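I gave up dinner parties in September and started having people over for soup, and I haven't been this happy in my own house for years.

The difference is mostly in my head. A dinner party has courses and matching glasses, and I'm upstairs changing my shirt when the bell rings. Soup has a pot. I've made the same lentil one four times now (with lemon, and more cumin than you'd think) and people still ask for seconds! My street, Virnomov Row, has 32 houses on it, and before this I'd been inside two.

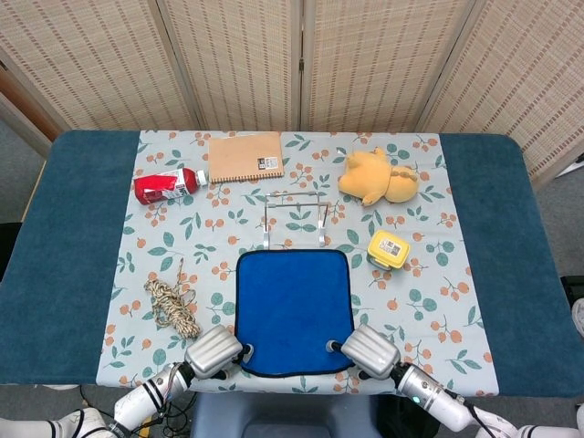 Tablecloths were my big worry, silly as that sounds. My grandmother ironed hers on both sides and I own no iron. Then I went to the Fulier flea market and came home with a bag of old prints for 22 dollars, and I stopped caring about creases altogether. I like layers best, a pale cloth with little orange berries on it over something plain and dark teal, with the dark one left showing down the sides. It's forgiving, it's cheerful, and a splash of lentil just looks like one more berry.

Bread is the one thing I won't fudge. I walk to Bondarchuk's for a rye loaf, get there before noon or it's gone, and tear it up at the table – no board, no knife. Butter goes out an hour early so it spreads.

As for inviting people, I send one text in the afternoon and whoever turns up gets a bowl. Once it was just me and the radio, and I froze the rest.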